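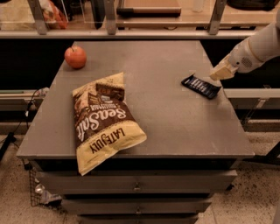
Según Roel De Haan, una jornada de puertas abiertas se juzga por lo que hay para picar, y la de Lusesora la aprobaba sin discusión. Yo no lo tengo tan claro, y eso que fuimos juntos y en el mismo autobús.

La visita se anunciaba como un recorrido por «la nueva forma de descansar en la oficina». Lusesora vende mobiliario auxiliar y, de paso, un servicio de reposición de tentempiés que ha bautizado como Brulteo. La idea es que cada grupo de mesas tenga su cajonera gris con algo de comer encima y más provisiones dentro. Una despensa con cajones, vamos. Que eso necesite un nombre propio y una tarde entera de explicaciones ya me puso en guardia.

Empezamos con 60 minutos de charla a cargo de Divya Joseph, que habla bien y contesta a casi todo. Digo casi porque le pregunté qué pasa cuando la fruta se estropea un viernes y la respuesta fue que «el sistema lo contempla». No supe más.

Después pasamos a la sala de muestras. El mueble es sobrio, de tablero cuadrado y tres cajones, gris de arriba abajo. En el tablero, una manzana roja, una bolsa de patatas Late July con sal marina y una chocolatina de envoltorio oscuro. Las patatas asomaban un poco por el borde delantero, y me parece un detalle revelador: una superficie pensada para dejar comida debería tener un reborde, aunque fuera mínimo. Lo comenté y me dijeron que existe una bandeja opcional. Opcional quiere decir que se paga aparte.

Tampoco me convence el reparto. Se nos habló mucho de hábitos saludables, y la fruta de la muestra era una sola manzana frente a dos cosas de bolsa y envoltorio. La manzana brillaba mucho, eso sí. Gunnel Blomqvist, que venía en nuestro grupo de seis, defendía que la gente come lo que tiene delante y que por algo se empieza. Puede ser. En mi oficina la manzana seguiría allí el lunes.

De los cajones me habría gustado saber bastante más: si admiten separadores, cuánto peso aguantan, si se puede pedir cerradura en uno solo. El folleto dedica a todo esto dos líneas y remite al catálogo, que no estaba disponible – «en imprenta», nos dijeron.

Lo mejor fue la conversación del final, ya sin micrófono. Nyokabi Bakilana reconoció que la mayoría de los clientes se queda con el mueble y deja el servicio a los cuatro meses. Me pareció una respuesta decente, y un buen resumen de lo que haría yo: comprar la cajonera y bajar al supermercado.

La próxima visita es en julio, con inscripción previa. El café lo sirven al salir, al fondo del pasillo.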